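Work and Automation, Handout 4: The Drinks Station
August 21, 2022
By Ghazala Mirani
21 shares | 5 comments

In this handout we look at one small case, the staff canteen at Elbridge. Please read it before the seminar and bring your notes on the Thambiah text from last time.

The canteen serves 335 employees in two shifts. Until last December, three people worked at the drinks station. They filled glasses, cleaned the trays and carried used glasses to the kitchen. Then the company Grulano began a trial with a two-armed robot for a part of these tasks. The robot has hands with fingers, so the canteen could keep its ordinary glasses and its ordinary dispenser.
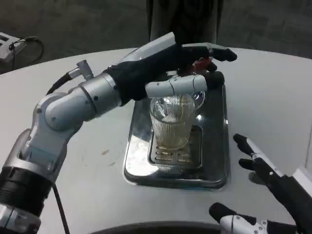
What happens to a worker's job when a robot takes over one task of it?

Usually the job stays, but its content moves. The worker gets fewer repeated movements and more watching, correcting and explaining. If these new duties are not written down, they are often not paid.

At Elbridge the new duties were not written down at first. Wumpini Mensah has served drinks there for many years. In the first weeks she prepared the table for the robot, put every object in its place and stopped the machine when a glass stood wrong. Her contract still said "counter assistant". She told us that she went home less tired in the shoulders and more tired in the head. Please keep this sentence in mind, we will come back to it.

A second point is the speed. A trained person serves 80 glasses in an hour at the busy time. The manager, Nana Eshun, planned with 60 for the robot and did not change the number of staff until the trial was finished. I consider this a careful decision - other workplaces have cut the hours first and measured later.

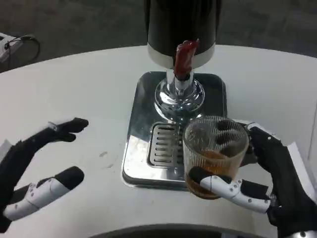

The third point is contact with people. The drinks station was the place where the shifts met and exchanged news. Some employees said they would miss this, others were glad for a shorter line. Both opinions should appear in your essay, with the reasons for each.

For the seminar:
Read the Lallico interview, pages 1 to 6.
Write down which tasks at your own workplace need hands, and which need judgment.
Decide who should train the colleagues, and in whose working time.

Comments

Kekeli Frimpong: Is the essay about Elbridge only, or can I use the bakery where I work?

Ghazala Mirani: The bakery is fine, Kekeli. Ask your manager for permission first.

Adom Asante: The part about tired in the head is the same in our warehouse. We got scanners and now everybody asks me when one stops.

Kekeli Frimpong: Thank you, I will ask.

Adom Asante: Page 4 of the interview is missing in my copy.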